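From: Aurelia Hodoroagă
To: bits-and-pieces list
Subject: Re: sorting table, what goes where?

Hi all,

Thanks for getting back to me so quickly, Majdi. I've pasted your questions in further down so they don't get lost. The table as it stands: 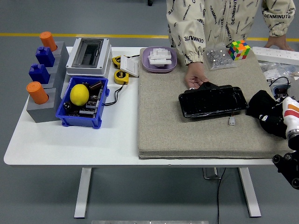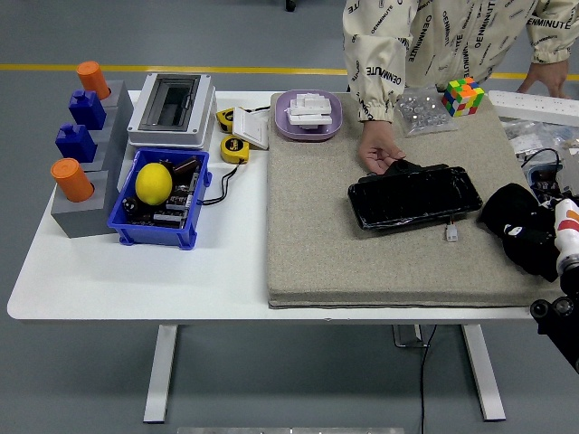
Both show the same table - blue bin towards the left, beige mat on the right.

Majdi Haddad wrote:
> Are the tape measures still about? And is anyone using
> that black display? I'd like it for the Jitaru job if not.
> Also, can we please stop putting food in the parts bin.

Tape measures, yes, both yellow ones, with the white switch plate between them. I'd love to hang them up if Zbigniew can spare a hook or two!

The display is on the mat and still has its little white connector hanging off it, so please don't tug at that when you collect it. It's yours unless Homa shouts before the end of the week.

As for the lemon, guilty (it was meant for my tea). I'll have it out of the bin tomorrow and go through the components while I'm at it.

What I'd really like help with is the bags of small metal bits over by the power strip. I've got 22 empty jars at home and could bring them in - would those do, or do people prefer the bags? The Rubik's cube can stay, I'm quite fond of it.

Aurelia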